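Skevham Opens Household Textile Collection Program for Two-Handed Manipulation

Data set covers bedding handled with hand-held grippers in furnished rooms; first release to partners planned for January

Skevham today announced the start of a collection program that records people folding, spreading and moving household textiles with hand-held grippers. The recordings will be used to train manipulation policies for two-armed robots. The program is named Feston and is run by the company's data group under Fouad Mansour.

Feston covers 7 task families, all of them involving soft goods of bed size or smaller. The first 3 are folding a quilt on a mattress, spreading a quilt from a folded state, and moving a folded quilt from one end of a bed to the other. The remaining four address pillowcases, towels, garments and bags. Collection for the quilt tasks is under way, and the other families will follow in the order listed.

Each operator works with a gripper in each hand. A camera on the tool records the fingers and the area in front of them, and finger opening is logged with the video on a shared clock. Operators stand, lean or kneel as they would when making a bed, and may walk to another side of it during a recording. No robot arm is used at this stage. Motion is recovered in processing from the camera stream and the inertial data, then expressed relative to the gripper so that it can be transferred to arms of different reach.

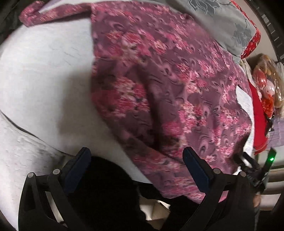 Recordings are made in furnished rooms with the occupants' own bedding. Operators are instructed to leave pillows, clothes and stored items where they find them unless an item blocks safe movement. Skevham previously collected cloth data on a bare table under fixed lighting. Policies trained on that material performed acceptably on the same table and lost the edge of the cloth when the background was changed to patterned bedding. The Feston protocol was written in response to that result.

"A quilt gives the model very little to hold on to," said Mansour. "It has thickness, it has a print that runs across every fold, and the edge you need is often under another layer. We want recordings in which the operator has to find that edge, and we want the failed attempts kept in the file."

Under the protocol, a recording begins before the first contact and ends after both grippers have been withdrawn from the cloth. Operators do not restart after a missed pinch. A slip, a regrasp or a fold that has to be reopened stays in the recording and is labeled as such at review. Recordings are rejected only for loss of tracking, a sensor fault or a camera view blocked for longer than the permitted interval.

The pilot phase produced 737 accepted recordings. Reviewers marked the start and end of each grasp, the hand that made it, and the number of cloth layers held where this could be determined. Where it could not be determined, the label was left open. Skevham chose to keep open labels in the data set after a trial in which reviewers were required to enter a value and disagreed often on padded material.

Finger pads were also reviewed during the pilot. A hard pad held a thin sheet well and slid on quilted cloth when the operator pulled sideways. The current protocol specifies a rubber pad and asks operators to close on the cloth before lifting, with a short pause between the two movements. The pause makes the grasp easier to segment and adds little to the length of a recording.
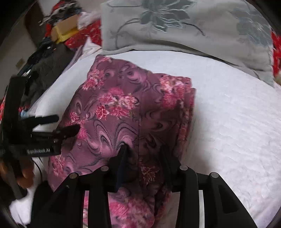
Geagea asked in the partner briefing whether the pause would teach a policy to hesitate on every grasp. Mansour replied that it is labeled separately and can be shortened or removed before training, and that 2 versions of the pilot data, one with the pause and one without, will be supplied so that partners can compare them.

A second question from the briefing concerned coordination between the hands. In the pilot, many operators used one gripper to steady the cloth and the other to carry the fold, and changed roles partway through. The Feston labels record these changes. They do not assign a leading hand to the task as a whole, and operators are given no instruction on which hand should move first.

Processing is carried out with Skolon, the company's in-house alignment software. Skolon matches the two camera streams, estimates the path of each gripper and flags sections in which the estimates disagree. Plain white sheets have been the main source of difficulty, as they offer few points to track when the camera is close to the mattress. Operators are now asked to begin each recording with a slow sweep that takes in the head of the bed and the nearest wall. Flagged sections are checked by hand before a recording is accepted.

Faces, documents and screens that enter the camera view are masked before review. Occupants sign a release covering the room and its contents and may withdraw a recording up to the date of delivery to partners.

The January release will contain the quilt tasks, the labels, the calibration files for each gripper and a written description of the rejection criteria. Evaluation on two-armed robots will begin after delivery, using quilts and rooms that do not appear in the training portion. Skevham will report results for each task family separately and will publish the failure categories together with the success rates.

Partners wishing to contribute rooms or operators can request the collection protocol from the Skevham data group. Applicants should state the types of bedding available and whether the bed can be reached from more than one side.

About Skevham

Skevham develops data collection methods and training software for robots that handle soft materials. Its work covers textiles, flexible packaging and bagged goods.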